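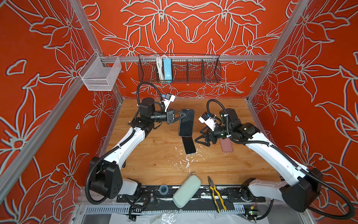
How long will my order take to reach me?
Most rolls of Plurel wallpaper leave our Ludgate shop within two days, and then it's up to the mail, which we wish we could hurry along for you but can't. Orders over 40 rolls take longer, so please write to us first and we'll happily work out a date together.

Can I send back a roll I didn't use?
Of course you can, as long as it's still sealed. You have 26 days, and we won't ask you a lot of nosy questions (we've all overbought for a hallway at one time or another!). 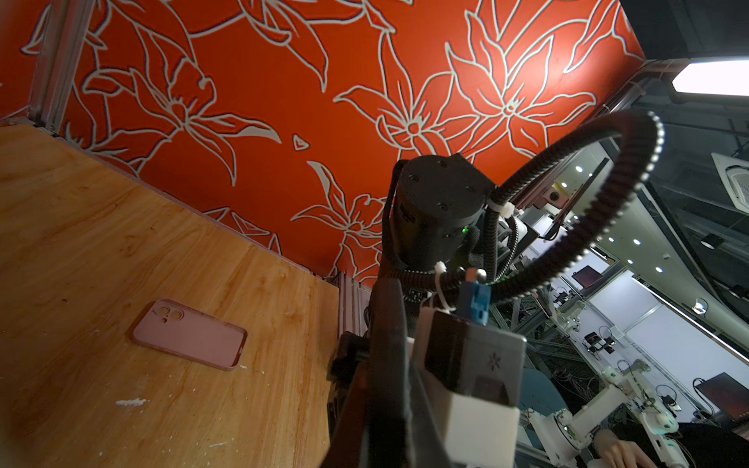
Lilies and long leaves in cream on red-orange.

Do I need to order a sample?
We'd love it if you did. Colors shift so much from a kitchen to a north-facing bedroom, and a sample taped up for a day or two will tell you more than our website can.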